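Kulter Pill Imprint Set

Version dated 2018-05-10. Maintained by Jordan Fairclough. Label review by Jean Strachan.

Summary

Kulter is a table of tablet and capsule imprints with a label for each row saying whether the sample matched its claimed contents when a lab tested it. It was put together to help poison control staff and hospital pharmacists sort incoming reports of suspect pills. It holds 2,000 rows. Of these, 396 are marked as counterfeit. The rest are marked as genuine or unresolved.

The set covers solid oral forms only. Powders, liquids, patches and blotter paper are left out. Rows came in through the Guerreiro intake form, which partner clinics fill in when a patient hands over leftover pills after a bad reaction.

Files

imprints.csv: one row per sample
labels.csv: one row per sample, joined on sample_id
codes.txt: list of allowed values for each coded field
splits/: train and test id lists
CHANGES: what moved between versions

All files are UTF-8 with Unix line endings. Commas inside free text are quoted. Empty cells mean the value was not recorded. Do not read an empty cell as zero or as "no."

Fields in imprints.csv

sample_id: text, unique
front: imprint on the front face, upper case, spaces kept
back: imprint on the back face, or BLANK if the face was checked and had none
shape: coded, see codes.txt
color: coded, see codes.txt. Two-tone capsules have two codes split by a slash
score: number of score lines, 0 to 4
width_mm: longest side, one decimal place
claimed: name of the drug the person believed they had
source: coded as pharmacy, online, friend, street or unknown
region: coded, state level only

Fields in labels.csv

sample_id: text
status: genuine, counterfeit or unresolved
found: main substance found, generic name, lower case
found_other: any other substances, split by semicolons
method: lab method code
reviewer: JF, JS or both

Labeling

A sample is marked counterfeit when the main substance found is not the one named in claimed, or when the claimed drug is present together with an active substance that the licensed product does not contain. Low strength alone is not enough. Strength was not measured the same way at every lab, so it is not published.

A sample is marked unresolved when the lab result was missing, when two results disagreed, or when there was too little material to test. Unresolved rows are kept because their imprints are still useful for lookup. Drop them before training a classifier.

We drew 100 rows at random and both reviewers labeled them without seeing each other's work. They disagreed on three. All three were old imprints that had passed from one maker to another, and the claimed name was wrong for the year. The rule in codes.txt was changed to cover this.

Known problems

Counterfeits are far more common here than in the general supply. People hand over pills that made them sick. Any rate worked out from this table describes the table and nothing wider.

Sedatives and opioid painkillers make up most of the rows. Antibiotics are thin, and heart drugs are thinner.

Color was judged by eye under whatever light the clinic had. White, off-white and cream should be merged for most uses.

The letter O and the number 0 were mixed up in early rows. We fixed the ones we found. Use a loose match on front and back.

An imprint that matches a genuine row does not mean that a pill is safe. Good copies carry the same marks. This table must not be used to tell a person that a pill is fine to take.

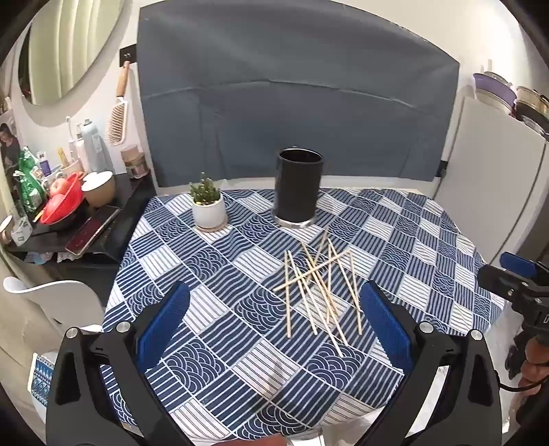
Data cards

Related sets

Cetar: overdose call records by hour and county, no drug names
Jelier: package insert text, parsed into sections

Both use the same region codes as Kulter. Neither shares sample_id.

Privacy

No names, birth dates or visit dates are stored. Region is set to blank where a state had fewer than five samples. The free text box on the Guerreiro form is not released.

Updates

The next version is planned for September. It will add a field for coating and split the online source code into two. Row ids will not change. Send corrections to the maintainer with the sample_id, the field name and the value you think is right.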